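Progress report no. 2 -- refillables and breakroom supplies, Howells building
To: Heledd Gethin
From: Haf Lougher
2018-03-20

Heledd, sorry this is brief, deliveries all morning. Numbers first, then the rest. Fuller cost sheet comes separately from Tudur.

Where we are

Fountain on the ground floor is in and running. Second one (upstairs, by the copy room) is plumbed but not signed off. Plumber wants a different valve. Rhodri is chasing.

Bottled water order for the building is down. We were at 870 bottles in January, last month's order was 384. Some of that is the fountain, some of it is the sales team being out on the road, so please don't put the whole drop in the board summary as ours.

Spend to date on fittings and small items: $141 over the line you gave us. Mostly the counter brackets. I can cover it from the signage money if you're OK with that -- need a yes or no before I reorder.

Breakroom

Old counter is cleared. Coffee things moved to the far cabinet, which people complained about and then stopped complaining about. The drawer of lids with no bottles is gone. Also gone: the broken kettle, the toaster tray, a box of Emesine cleaning tabs that expired ages ago.

Wiping down is on a rota now, Gwion has it taped inside the cabinet door. It has been kept up so far except for one stretch when he was on leave.

Still to do in there: shelf liners, a hook for the towel, labels for the two bins. The bins get mixed up constantly. Same color, same lid, my fault for ordering them that way.

Bottles

This is the part that has taken the most time. The sorting leaflet asks people to look at the bottom of a bottle before they decide which bin it goes in. Fine in theory. Molded lettering on clear plastic is hard work to read, especially for anyone who's left their glasses at thier desk, and we got 11 comment cards saying so. So the leaflet is being redone. New version goes by type of item (water bottle, milk jug, yogurt tub) and leaves the codes for a footnote.

Clear water bottle, the base close up, then the pale surface with a container standing at one side: 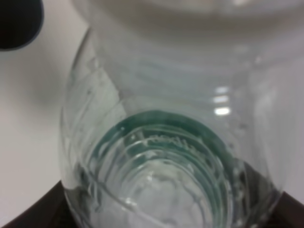
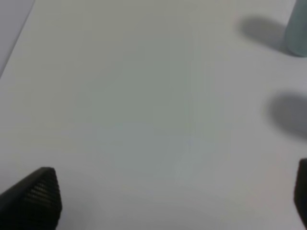
Tudur wants the footnote dropped altogether. I'd keep it, the hauler does ask for codes on anything odd and Rhodri is the one who gets the phone call. Your view welcome.

Refillable bottles: went with Kekar for the staff ones after Skusanari couldn't do the smaller size. Samples came, lids fit, the narrow neck is a pain to clean so we've asked for the wide one instead. No price change as far as I know -- will confirm in writing. Order doesn't go in untill you've seen the quote.

Problems

Upstairs valve, see above.
Bin labels late, printer sent the wrong size.
No one has agreed who descales the fountains. The instructions say every quarter. It needs to be in somebody's job before summer, and not mine please.

Next

Sign-off on the second fountain. Leaflet to you for a read. Kekar quote. Short talk at the staff meeting, Gwion doing it, ten minutes with questions.

What I need from you: the yes/no on the signage money, a decision on the footnote, and a name for the descaling. Email is fine, I'm in and out of the building most of the week.

Haf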